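Stesero Three-Seat Sofa, Two Winters In

Posted 12/20/19 by Debora Benedetti

I get more email about my couch than about anything else on this site, so okay, couch review! I bought the Stesero from Ollix a year ago last April, after sitting on pretty much every sofa within driving distance and hating most of them. It was $700 on sale, and delivery was extra, which I grumbled about until I saw the two guys getting it up my stairs.

Let me start with the seat, because that's what you all ask about. It's firm. If you like to sink in and disappear, this isn't your couch, go look at the Swai (my sister has that one and I need a hand getting out of it). The Stesero holds you up. For the first month I thought I'd made a mistake, and then it softened just enough and now I do my crossword, my dinner and a fair amount of my sleeping on it. I'm 5'4" and my feet touch the floor when I sit all the way back — a small miracle, if you've shopped for sofas lately.

The fabric is the tight, slightly nubby kind. Mine has had coffee, cat, marinara and a leaky hot water bottle on it. The coffee came out with dish soap and cold water. The marinara did not come out, so that cushion got flipped and lives that way now. Pet hair sits on top and a rubber glove takes it off in a few swipes.

On color: I went back and forth forever between the oatmeal and the grey, and I'm glad I went dark. Everything goes with it, and my mustard blanket looks great thrown over the arm.

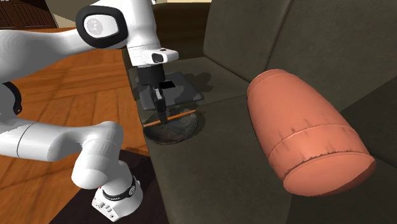
Dark grey on a sofa.

Now the complaints. The legs come in a zippered pocket underneath, and you screw them in by hand, and one of mine was threaded badly. I called Ollix, sat on hold listening to the same flute song, and got a new leg in the mail 3 weeks later. In the meantime that corner rested on a cookbook. The replacement has been fine. Still, three weeks is a long time to wait for a leg.

The back cushions slump. You have to plump them, and I mean really punch them, every couple of days or the middle one starts leaning like it's had a long night. I bought a bag of Udance filling and stuffed some extra in through the zipper, and that helped a lot. I'd call it a fix you shouldn't have to do at this price, but it took me one episode of a baking show and I only lost a little fluff to the cat.

Also, measure your doorway! The box is bigger than the couch by more than you'd think, and my delivery guys ended up unwrapping the whole thing on the landing.

Would I buy it again? Yes, in the same color, with a bag of filling in the cart from the start. If yours has held up longer than mine, or if you've ever gotten tomato sauce out of that fabric, please leave me a comment, I still have half a hope for that cushion.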